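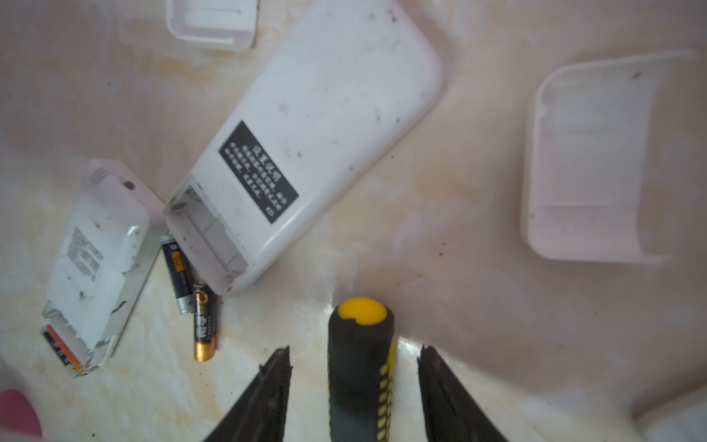
Small-arm benches get a rulebook of their own, and it's short

Good news for those of us who spend our days next to a pair of robot arms: the Zapata bench rules are out in version 2, and I've read the whole thing twice (it's eight pages, so don't be too impressed). Prorberg put them up this August for anyone to use. They cover the kind of work a lot of small shops now do, with two arms at a table picking up household things, opening them, moving parts from one spot to another and doing it all again. Batteries, remotes, staplers, packets, screwdrivers. Stuff from a kitchen drawer, basically!

If you remember the first version, you'll remember complaining about it. I certainly did. It read like it had been written for a big welding cell with a fence, and then somebody had crossed out "fence." Half of it made no sense at a table you can reach across. The new one has 27 rules, each a sentence or two long, and I could picture where every one of them would land on our own bench in Trastdale.

What changed

The biggest change is the part on loose batteries. Version one had one line about them, under "hazardous items," next to solvents. Now there are five rules just for tasks where a cell comes out of a device or goes into one. The one I like best says that every cell that starts a session on the table gets written down, and gets checked off again when the session ends. You'd be surprised how easily an AA rolls under something (or maybe you wouldn't). Another says that metal tools and bare cells should be kept from touching at rest, so if your task needs a screwdriver and batteries on the same surface, you lay them out with a gap before the arms are enabled. A worn cell with a damaged wrapper is out, full stop.

There's also a rule about dirty objects, and I'm glad somebody finally wrote it down. Used items are fine. Smudged, scuffed, scratched, all fine, and even encouraged, as real homes are full of that. What the rules ask is that you log the condition at the start and leave it alone, so you don't end up with a remote that's grubby in the morning and wiped clean after lunch under the same item number.

Next is cable care. Any cable that runs along a moving arm has to be tied to the arm at the points the maker gives, and the loop at the wrist needs enough slack for the full turn and no more. Before each session you move the arm by hand, power off, to both ends of its travel and watch the loop. It takes a minute. We already did this at the start of the day, but doing it before every session is new for us and I'll admit I grumbled.

And then sessions themselves. The limit is now 40 minutes for the person running the arms, with a proper break after. The old text said "reasonable periods," and I leave you to guess how that was read during a busy week.

Two arms, one table

This is the section people will argue over. When both arms can reach the same spot, the rules want one of them named as the lead for each step of the task, in writing, before you begin. The other one waits outside the shared area with its gripper open until the step calls for it. If both have to go in together (holding a package while the other side pulls, say) then speed drops for both.

I can hear the groans already. It does slow you down, mostly in the first few days. We tried it on our bench with a remote, a stapler, a small packet and a little lidded container, and wrote the lead arm for each step on a card. After that it went quicker, and I found that the card also answered a question I'd had for ages about why two of our operators did the same task in such different ways. They'd each picked a different arm to go first!

The same section says walls around the table are welcome but don't count as guarding unless they've been tested as guarding. A patterned panel that gives the cameras a nice change of background is just a background. Hands stay out while the arms are live, walls or no walls. I think that's the most useful line in the whole document, and I'd print it larger.

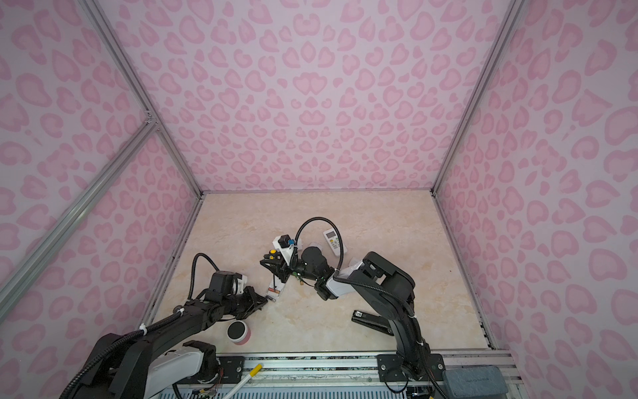

What's still missing

A few things I'd have liked to see. There's not much on wrist cameras, apart from a rule that the bracket screws get checked along with the cable. Lighting gets one sentence. Shiny surfaces don't come up anywhere, and anybody who has watched a gripper go for a battery over a glossy stone-look tabletop would have a word or two to say about that. I've sent in a note.

I also wish the stop button rule were firmer. It says the button must be "within easy reach of the operator," and easy for whom? Our tallest and shortest people don't share a reach.

When it starts

The rules are voluntary. Prorberg is using them on its own benches from the start of next month, and the Plurncombe workshop is switching over at the same time. We're going step by step in Trastdale, batteries first, then cables, then the lead arm cards. Comments on version 2 are open until the end of the year, and short ones with a bench sketch attached get read first, or so the cover page promises.

I'll post again once we've had a full month with the cards.

Recent items
Plurncombe workshop adds a second two-arm bench
Labels that stay on: what we stick on our test objects
Zapata version 1, a grumpy reader's notes
Gripper fingers and when to swap them
Open evening in Trastdale, bring your old remotes

Contact | About this page | Copyright Trastdale Bench Notes, all rights reserved | Back to top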